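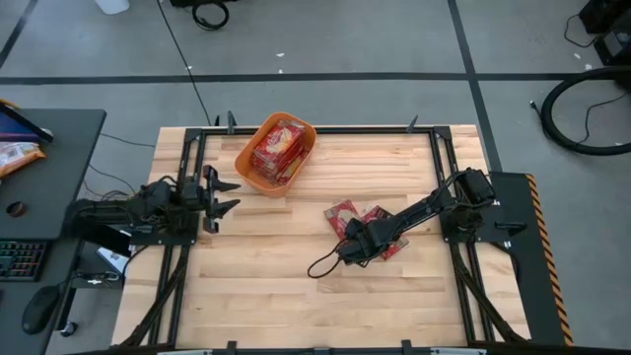

*Orange bin and red packets on the wooden worktable.*

# Bruncombe Seed Swap: your questions

**When is the next one?**
July, in the Namix Street hall. Doors open at 9:41 (the 941 bus pulls up at 9:38, so you'll make it!).

**Do I have to bring seed to take seed?**
Nope! First-timers can take up to 18 packets and bring some back next year. We love seeing what comes home.

**How do I save tomato seed?**
Scoop the pulp into a jar, leave it three days, rinse well and dry on a plate. Junpei Nakajima does his on coffee filters and swears by them.

**Will my pumpkins come true?**
Only if you hand-pollinate, or nobody nearby grows the same species. Surprise pumpkins are great fun though, and mostly edible.

**What should I write on the packet?**
Variety, year and suburb. Colour and flavour notes are very welcome.

**Can I post seed instead?**
Yes, within the state. Email Wael Tawfik first and he'll send you the address.

*Updated Jan 10, 2008*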